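Why Do We Cover Walls and Floors With Tiles?

By Dela Asamoah
Sep 28, 2023
131 shares | 6 comments

Look down the next time you are in a bathroom, a subway station or a swimming pool building. There is a good chance you are standing on tiles. People have been making them for thousands of years, and the basic idea has hardly changed.

What is a tile made of?

Most wall and floor tiles start as clay. Clay is a kind of soil made of very tiny grains. When it is damp you can squash it into any shape you like. When it dries it gets stiff, but it will still turn back to mud if you drop it in water.

To make it hard for good, you have to bake it. This is called firing, and it is done in a very hot oven called a kiln. Some kilns get hotter than 2,000 degrees Fahrenheit. A kitchen oven usually stops at 500 or 550. In that heat the grains of clay join together, and the tile can never go back to being mud.

Why are some tiles shiny?

Shiny tiles have a glaze. Glaze is a thin coat of powdered minerals mixed with water. It goes on before the last firing and melts in the kiln, then cools into a layer of glass. Water can't soak through glass, so a glazed tile is easy to wipe clean.

Glaze also gives a tile its color. Iron can make reds and browns. Copper can make green, and cobalt makes a strong blue. The glaze often looks dull and gray before it is fired, so tile makers keep small test pieces to remind them how each one comes out.
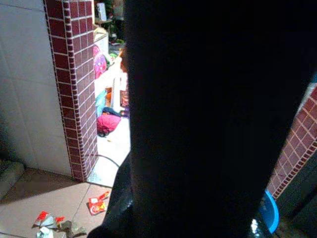 Large pale tiles on a wall and small dark red ones on a pillar.

Big tiles or small tiles?

Big tiles are quick to put up on a flat wall. There are fewer of them to line up - and fewer gaps to fill.

Small tiles take longer, but they are good for narrow places and curves. Workers don't usually stick them on one at a time. They often come in sheets, with a mesh backing that holds the tiles the right distance apart. Very small tiles used to make a picture or pattern are called a mosaic. The Romans made floors this way, with fish, dogs and sea monsters on them.

What is the stuff in between?

The lines between tiles are filled with grout. Grout is often made from cement and water, and sometimes sand. It is spread over the tiles as a paste and pushed into the gaps, and the extra is wiped off with a damp sponge. Grout can be white, gray, black or almost any other color.

Try it yourself

Cut colored paper into small squares. Draw a simple shape, such as a leaf, on a sheet of card. Glue the squares inside the shape and leave a thin gap between them. Now do the same shape with squares twice as wide. Which one was easier to fit around the curves?

Last updated in July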